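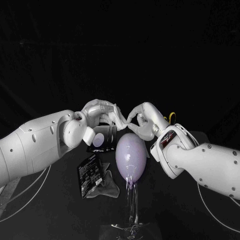

Lavender balloon, upright on the dark tabletop.

Party Supplies | Tried at Home
3 min read

I bought the Vudlow balloon pack for a birthday in October and I was ready to dislike it. The bag promises 36 balloons in "soft garden shades" that stay full for 90 hours. I have heard that kind of promise before.

The lavender is the best color in the bag. Pale, a little gray by lamplight, good against dark furniture. The peach looks like a bandage and the mint is close to white once you get some air in it.

As for the 90 hours, no. I blew up a dozen by mouth the evening before, and by the third morning most had gone soft and wrinkled near the knot. Two popped while I was tying them. Dénes Fodor, who helped, switched to a hand pump and lost one more.

The necks are short, so tying them hurts after the first few. Pludar sells a plainer pack with longer necks and I'd take that for a big room.

Would I buy Vudlow again? For a small table, if they sold the lavender by itself. They don't, and I still have a drawer full of peach.

Reviewed by Blažena Krajčí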